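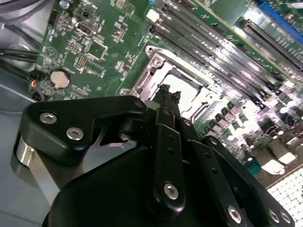 Skildale: progress report to Gastier, second period

Prepared by Euan Baxter, software lead

Summary

Work in this period went into the control and perception software for taking processors out of scrap desktop computers and putting test parts back in. The planner is on schedule. Perception is three weeks behind, for reasons given below. We are not asking for a change to the budget.

Perception

The wrist camera is now the only camera used once the gripper is over the board. The socket detector was retrained on 1,287 labelled images, of which 494 were taken inside closed-sided cases. Glare remains the main source of error. Bare metal around the socket and the contact area inside it can wash out to near white, and the detector then places the socket centre too far towards the memory slots. We tried a fixed short exposure, which cured the glare but lost the dark edges of the fingertips, and we need those edges for the alignment step. The current version takes two exposures and merges them. It is slower, and the merging code still has to be moved off the main control thread.

Control

Poleck's force controller has been replaced with our own, running at 2,000 updates a second. The old one could not be tuned to stay gentle near the socket pins without becoming sluggish on approach. The new controller switches to a softer setting when the fingertips drop below the top of the metal socket surround, and backs off if sideways force rises before the target depth is reached.

Planning

The planner now treats memory slots, cables and the chassis wall as separate kinds of obstacle. Cables are given a wider margin as they move. It still fails on narrow cases where the linkage side of the gripper has no room to swing, and in that event it stops and asks the operator to turn the case round.

Tooling

Logs from camera, force sensor and planner can be replayed together on one timeline. Majumder have asked for a copy and we would like Gastier's agreement before sending it.

Problems open

There are 41 open faults in the tracker. Most concern the replay tool. The one that matters is a timing slip between camera and arm after long sessions, which we can reproduce but have not traced.

Next period

Trace the timing slip, move the merging code, and begin trials on boards the detector has not been trained on. The perception delay should be recovered by the end of February if the timing fault is found early.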